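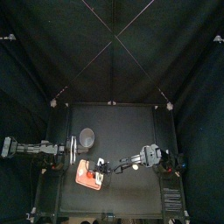 About Paren

Paren is a night school for people who want to fix their own clothes. We teach hemming, darning, zipper replacement and the lost art of sewing on a button so it stays sewn on. Classes run over a bakery, so you will go home hungry.

Janaína Quintana started the school after a tailor quoted her more to reline a coat than she had paid for the coat. She taught herself to do it from a library book, badly, and then again from a better library book. The coat is still in service. It hangs by the door and students are allowed to inspect the first sleeve, which she has never redone.

Who teaches what

Janaína takes the beginners. Erdal Erdem handles denim and anything else that breaks needles. Osaze Adeleke teaches knitwear repair and has strong views on moths, which he will share whether or not you have them.

How it works

A term costs $400 and covers thread, needles, patches and the use of a machine. Bring your own scissors if you are fussy about scissors. Most people who sew eventually are. Classes are small, and the beginners' course fills up first, usually with people holding one pair of pants.

We don't do alterations for hire. People ask every week, often with a wedding coming up. We will gladly sell you a place in the hemming class, and the wedding had better not be soon.

The next term starts in June. Sign-up is by email or at the front desk, up the stairs and left at the smell of bread.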